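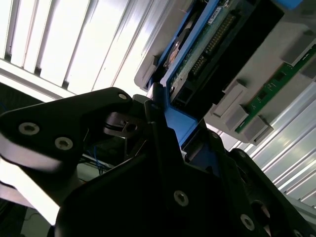 What happens to the hard drives when a server gets pulled out of service?

At Tilden they come out of the tray one at a time, get logged, and then go one of two ways: wiped and tested for a second life, or off to the shredder. Most of us on the open day had assumed everything got shredded, so that was the first surprise of the afternoon.

I'd been wanting to get into this place for ages. Tilden takes in retired servers from offices and schools across the region, and once a year, in February, they open the back half of the building to anyone who books. It was stinking hot in the car park and gloriously cool inside, and our group of 15 got fluoro vests, safety glasses and a quick talk about where not to put our fingers.

Inna Chornovol took us through the teardown area and she was terrific. She's been pulling computers apart since she was a kid and it shows, because she can't walk past a bench without picking something up. She handed around an old drive so we could all have a good look at the underside, with its green circuit board and all those fiddly little components. I had no idea so much was going on under there! The spindle motor sits in the middle of it all, and she explained how the platters on the other side spin on it. My daughter (nine, and very serious about these things) wanted to know if you could still hear it if it was plugged in. Inna found a working one and let her listen.

The carriers got more attention than I expected. Every server maker seems to have its own idea of what one should look like, and a carrier from one brand almost never fits another, so Tilden keeps the good ones sorted on shelves in what they call the Mudgway, after the bloke who built the shelving. People write in from all over chasing a single carrier. A school had just asked for 40.

After that came the wiping room, which is quieter and has a big screen on the wall running their tracking software, Kasola. It read 358 when we walked in, that being the drives done so far that week, and a little cheer went up when it ticked over to the next one. Yes, I cheered too.

We finished in the tea room with lamingtons and a display from Mumo, a small outfit that turns scrapped platters into wind chimes. They sound lovely, much softer than you'd think, and I came home with one for the back verandah.

Wear closed shoes, they will turn you away in thongs. Parking is easier from the lane side, and the afternoon tour was less crowded than the morning one.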